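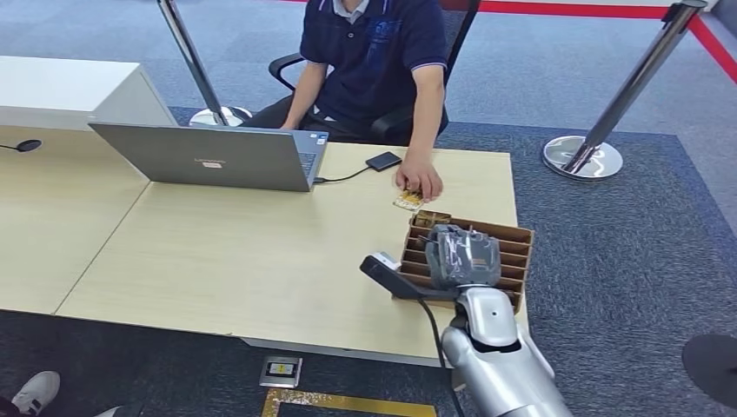
Can a robot tidy your bedroom yet?

Well, nearly - but please don't throw away your toy box just yet! Robots have been good at certain jobs for a long time. In a factory, a robot arm can pick up the same part 700 times and put it down in the same spot every single time, and it never once asks for a biscuit.

Your home is much trickier. Think of one sock. It might be flat, or rolled up in a ball, or hiding under the bed with one toe poking out, and to a robot each of those looks like a whole new puzzle. Even slipping something thin into a narrow slot is hard work, as the gripper (that's the robot's hand) has to be in just the right place and squeeze just enough.

People learn this sort of thing by trying, and many robots do too. One might practise a small job 80 times and still drop things on the next go.

So what about shops? Moving boxes about is going quite well, but folding jumpers is still slow.

Try it yourself! Put on thick oven gloves and sort 8 playing cards into a toast rack. How did you get on?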